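Finlay Gillies puts one bottle on one table

Finlay Gillies has worked with tables for most of his life, first repairing them in Tadov and now choosing them for other people. His small office, Skullis, helps companies to furnish rooms where people work standing up. I visited him in November 2023, and we talked for a long afternoon about white tabletops and about tea.

The tea came first. He buys it in plastic bottles and he uses it for what he calls the bottle test. "When a new table arrives, I don't put a computer on it," he told me. "I put a bottle of tea. Then I stand in front and I reach for it, many times, from both sides. If my shoulder goes up, the table is too high."

I asked why it must be tea. He laughed and said that water is hard to see on a white top, and you want to see the level. "With tea I look at the line under the neck. If the table is not straight, the line tells me. It is cheaper than a tool, and I can drink it later."
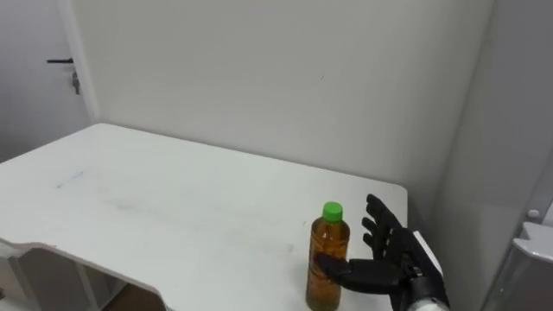

He is more strict about where the bottle stands. Most people, he says, put a drink near the front corner, on the side of the hand they use most. He has watched this in offices in Pulham and in Moffat and found no difference between the two towns. "They push the bottle away when they need space, and after two minutes it comes back to the corner. So I test the corner. The middle of the table is for papers, and papers don't fall over."

White was not his first choice of color. For years he recommended gray, and customers sent the tables back. Now he accepts white, with its marks. A scuff on a top doesn't trouble him, and he advises people to wait before they buy any special cleaner. "A soft cloth, warm water, a little soap. Then dry it. People rub too hard and make a shiny place, and the shiny place is worse than the smudge."

We came to the question of legs, which he enjoys more than the question of tops. He prefers a metal leg that stands on a flat bar, because it can be moved without lifting the whole table. The weak point is the joint between the leg and the bar. He checks it with his hand and then with his foot.

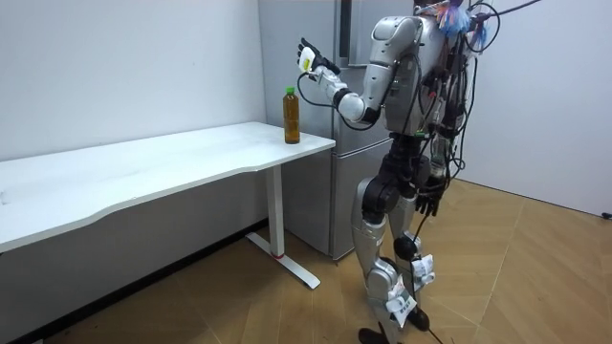 "You must also think about the floor," he continued. "A customer in Moffat had a very good desk and a very bad floor. He wrote me two letters about the desk. I went there in February with a piece of thin card, I put it under the bar, and the letters stopped." He did not send a bill for the card. For a full visit he normally asks 700, and he says that he still feels shy when he names the price.

The front edge is another thing he can discuss for a long time. A small curve is kinder to the arms than a straight line, in his opinion, but a curve makes it difficult to join two desks. He has seen people fill the gap with tape, with books, and once with a folded towel. He liked the towel best – it was at least soft.

I wanted to know if he has a rule for how to take hold of a bottle, as he had spoken so much about reaching. He had one ready. The body of the bottle gives way when you press it, so he holds it lightly there and turns the cap with the other hand. "If you squeeze and open at the same moment, you will wash the table. I did this at Pulham, in front of the manager."
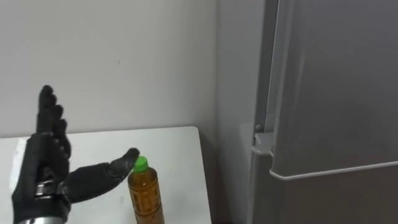
The cap should be bright, he added. On a white table a clear or white cap gets lost among the papers, and then the bottle stays open until somebody's elbow finds it. Green is good, orange is good also. He keeps old caps in a drawer and gives them to customers, who are usually too polite to refuse.

Before I left, I asked what he would change in his own office. He looked at his desk for a while and said that it was two centimeters too high, and that he had known this since the first day. The screws for the lower position are in a box in Tadov, at his sister's house. He plans to bring them back the next time he goes.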